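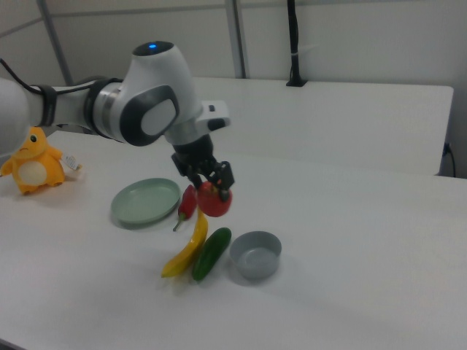

Latifa El Khatib

The first tomato of the year in Grorstead costs more than a loaf of bread, and people still stand in line for it. I came to the town in October, when the season was already finished, and everybody was still speaking of tomatoes. The last ones were on the windowsills, green, wrapped in newspaper.

I grew up in a place where tomatoes are not a topic. My mother bought them by the crate and we ate them with salt. So it took me some time to understand why Brahim Badawi drives 37 miles each week to sell his at the market hall, when a supermarket closer to his farm would take the whole harvest.

"They want them hard," he told me. "They want to throw them in a truck. I did this for 12 years and I did not eat my own tomatoes."

He now grows an old kind which the local people call the Hullton. It is wide and ribbed, with thin skin, and it splits if the rain comes after a dry week. From one row he may lose half. The others he picks by hand before six in the morning and lays in one layer on straw, with the stem down.

Doaa Radwan has the stall next to his and sells only seeds. Her most loved possession is a notebook which she got from an older gardener, with 58 names of varieties written in pencil. Many of them she could not find anymore. For the others she wrote letters, asked at churches and at school gardens, and once received an envelope from a stranger with nine seeds inside. Six of them grew.

"A tomato is easy to keep," she said. "You need a jar, some water and patience for the smell."

She means the fermenting, which takes the jelly off the seed. In her kitchen three jars were standing behind the sink, and the smell was as she promised. After some days she rinses the seeds and dries them on a plate, never on paper, where they stick.

I asked them both which tomato is the best one. Brahim said the Hullton, of course. Doaa thought for a long time and named a small yellow one that she has not tasted since she was a girl. She is still writing letters for it.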